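Does a basket on the table really keep it clear?
Posted by Verna Pennington, July 18, 2025
14 comments | 3 shares

Our wood table collects everything. Little jars, gadgets, stuff that belongs in other rooms. My sister swears by the one-basket method: sweep it all into a big plastic basket and put it away at night. I have my doubts. It sounds like moving the pile from the table to a bucket.

I bought a gray one with holes in the sides anyway.

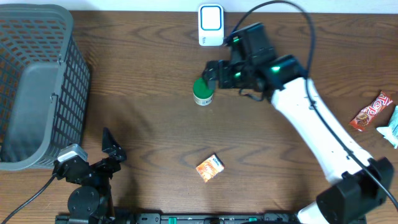 Small jars with screw lids are my main worry. Do they tip over in a basket that size? And does a plastic basket scratch the finish if it lives on the table?

Seslow67
Jars tip if there's nothing next to them. Put them along one wall and fill in with bigger stuff. I wouldn't leave the basket on the table at all. Grit gets under it and then you slide it. Floor or chair.

whitlock_m
just get rid of the stuff

Getero
I did this until last September and gave up. The basket was full in a week and I was digging for my glasses every morning. What helped a little was keeping anything electronic out of it. As for scratches, stick felt pads on the bottom. They do fall off, so check them.

Last updated: 40 minutes ago
929 views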